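Wrist cam frames with almost nothing in them: keep or cut?
Forum: Data Collection and Teleop

slambrechts
Posts: 100
We are recording demos for a pick and place policy. Two cameras, one fixed overhead and one on the wrist. 818 episodes so far, and I want to stop at 1111 because that is what the schedule allows before the end of May.

I went through the wrist stream last night and a lot of the approach frames are close to blank. The fingers are at the bottom, open, and the rest is gray surface, very close and soft. The overhead view of the same moments is fine.

Should I trim these before training, or leave the episodes whole? My worry is that the policy spends a lot of capacity on frames with no information in them.

romden_lab
Posts: 412
Leave them whole. If you cut the approach, the policy never sees what the wrist view looks like on the way in, and then at run time it spends two seconds in a state it was never trained on. We did this at Romden with a drawer task. The arm would get near the handle and stall.

jiltard
Posts: 57
Disagree, at least partly. Whole episodes are fine if the operator is moving. If the operator is hovering and thinking, you get fifty near-identical frames with near-zero actions, and the policy learns to hover. Cut the pauses. Keep the motion.

slambrechts
How do you find the pauses? By hand?

jiltard
No. Threshold on joint velocity, drop anything under it for longer than half a second, keep 5 frames on each side so the jump isn't too big. Check gripper commands separately or you will throw away the grasp, where the arm is still and only the fingers move. I made that mistake once and had to redo the whole export.

romden_lab
That works until you need the timing. Some tasks have a real wait in them. And if you predict action chunks you are now stitching across a gap, so the chunk covers motion that never happened at that speed.

jiltard
Then don't let chunks cross the cut. Mark it as a boundary. It's ten lines in the loader.

Solve_A
Posts: 1290
You are arguing about trimming and the first question should be focus. What is the lens distance on that camera? If the frames are soft over the whole approach, the policy is getting a blurry wrist view at the exact point where the wrist view is supposed to help. I would fix that before recording the other 293.

Also wipe the surface between sessions. Specks are harmless in one episode. If they sit in the same spot for a few hundred, the network can use them as landmarks, and then someone cleans up and your success rate drops.
-- Sølve Åberg

slambrechts
Fixed focus lens, set for 30 cm I think. I didn't choose it, it came with the Zerkora mount. If I change it now, the first 818 won't match the rest.

Solve_A
They won't match, no. You can mix them if you tag the two sets and check validation on each one alone. Or blur augmentation on the new ones. I would rather have a mixed set than a whole set with bad focus, but it depends on how much you trust the overhead view.

omerovic_t
Posts: 23
Cheaper test: train once with the wrist stream masked out. If the score is the same, the wrist view isn't doing anything and you have your answer about the lens. We ran that at Omerović and it took one night.

romden_lab
Good idea. Do that one first.

jiltard
Agree with that. I still think the pauses should go.

slambrechts
OK. Plan for now: masked run tonight on the 818 as they are, no trimming. Then a second run with the velocity threshold, chunks not crossing the cuts. I will leave the lens alone until I see both numbers. The surface gets wiped before each session starting tomorrow.

For Sølve, since you asked about focus, I am attaching one wrist frame. Fingers wide open, nothing held. The bright white patch at the top is the only thing with a strong edge in it. The dot to the right of the patch is the kind of speck I would expect to wipe off, and there are a few fainter ones near the right side. Tell me if you think this is too soft to be useful or if you have trained on worse.
-- Siebe Lambrechts

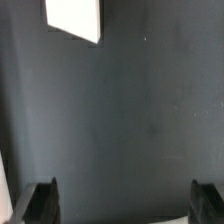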